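Airport bus from Gedley: is the weekly pass worth it?

kusum_p
28/10/2020
I fly out of Clurkeck for work and the Kashyap coach wants 5 dollars each way if you book online, more if you pay the driver. They now have a weekly pass. Anyone bought one?

NaveenS
Bought one in February. The pass is fine. The coach is the problem. It leaves Gedley at ten past whether or not you are standing there waving at it.

dwyn_dafis
Mine has never left on time in my life, so we must be riding different coaches. Book online, sit on the left, bring a sweater. The heater has two settings, off and bakery.

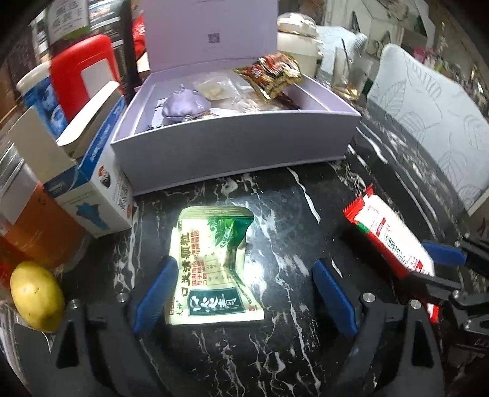
Also, the pass only works on the coach with the blue sign. The express that stops across the road is run by Gimico and they will look at your pass like you handed them a library card.

kusum_p
So I need to cross the road to be refused. Good to know.

hemant.r
Disagree with all of you, just drive. Long-stay lot is 3 dollars a day if you reserve ahead.

NaveenS
Plus a shuttle from the lot, which is a bus. You have invented the bus with extra steps, Hemant.

hemant.r
A bus with my own car at the end of it. Total posts by you complaining about that coach: 2,179.

pankaj_a
Kusum, do two round trips in one week and check the small print on refunds. I got mine back minus a fee, after 300 emails.

kusum_p
Booked singles for Monday. Left side, sweater packed.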